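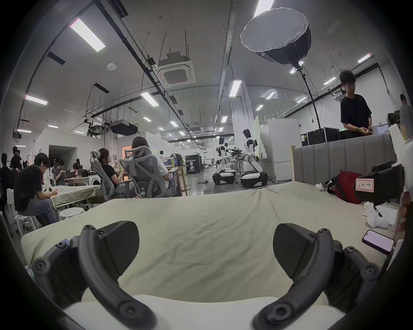

Flosevow Opens Its Doors to Overnight Guests in Prirbridge

2 min read

Home News Rooms Contact

PRIRBRIDGE, 20th May. After a long winter of painting, sanding and a great deal of coffee, the family-run guesthouse Flosevow is ready to welcome its first overnight guests, and we could not be happier to share the news with our neighbors near and far!

The old Pîrvu house had stood closed since December, when owners Corina Căpraru and Cornel Voicu picked up the keys and started on the upstairs bedrooms (the stairs came later, and they still creak a little).

"We wanted a place where you can sleep late and still get a hot breakfast," said Căpraru. "My grandmother would have kept the kitchen open all day, so that's what we're doing."

The first 219 people to book will receive a jar of plum jam from Ruxandra Dinu's orchard up the road. Bookings are open now at the front desk, and Sebastian Jitaru will gladly show visitors through the garden any afternoon.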